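Ticket: Replacement finger pads and budget for additional hand-held grippers
Queue: Equipment Planning, Hukanness site
Status: Open — pending purchase approval
Opened: 11 May 2026

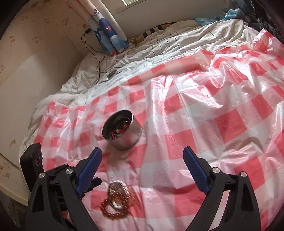

Summary of request

The Hukanness site asks for a decision on two related items before the August budget closes. The first is a supply of replacement finger pads for the hand-held grippers now in use. The second is the purchase of 12 additional grippers for home collection work. The site has been told that both items must come from the same equipment line, and it needs to know which should be funded first if the line cannot cover both.

Reported problem

Operators report that finger pads lose their grip on smooth items before the scheduled replacement date. Metal cups and small round parts are named most often. The present schedule calls for new pads after 200 hours of use. Pads returned from the last round showed rounded texture at the tips well before that point, and two sets had begun to lift at the edge.

Entry 1 — Equipment Planning

Please confirm the pad supplier and whether the affected pads came from one order. Please also confirm that jaw screws were checked before the pads were blamed. A jaw with play in the hinge will wear a pad unevenly, and the result looks much the same as a weak pad.

Entry 2 — Hukanness site

All affected pads are Clirex, from the same order. The remaining stock is 69 pads. Screws were checked on every unit returned to the bench. One unit had a loose screw on the right jaw and has been left out of this report. The others were tight and closed evenly.

The site also tried cleaning worn pads with mild soap and water. Grip improved for a short time and then fell off again. Cleaning will continue as routine care but should not be counted on to extend pad life.

Entry 3 — Equipment Planning

Two quotes have been requested. Clirex offers the same pad in packs, with a minimum order of 200 pads. Fonetti offers a thicker pad with no minimum, at a higher unit price and with a longer delivery time. Fonetti has not confirmed that its pad fits the present jaw without a spacer. Purchasing will not approve a part that changes the closing distance until a sample has been tested at the bench.

Action for Hukanness: request a Fonetti sample set, fit it to one unit, and record the closed gap and full opening against a unit with standard pads. Include at least one soft item and one item with a polished rim in the test.

Entry 4 — Hukanness site

Sample set requested. The site asks that the purchase of new grippers not be held up by the pad test. The Kun project is due to expand its household work, and current units are already shared between operators. Work in bedrooms and other small living spaces takes longer to arrange than bench work, and a visit is lost when no gripper is free.

Entry 5 — Equipment Planning

The concern is noted. However, each new gripper adds to pad demand, and the present budget has no separate line for consumables. Approval of the full quantity without pads would leave the site short later in the year. The following is proposed:

1. Place the minimum Clirex order now, so that current units remain in service.
2. Shorten the replacement interval until the sample test is complete. The site is to propose the new figure.
3. Hold the gripper order until the Fonetti result is posted to this ticket.
4. Add a consumables line to the August submission.

Hukanness is asked to reply with the proposed interval and the cost code for item 1. The ticket will remain open under Equipment Planning.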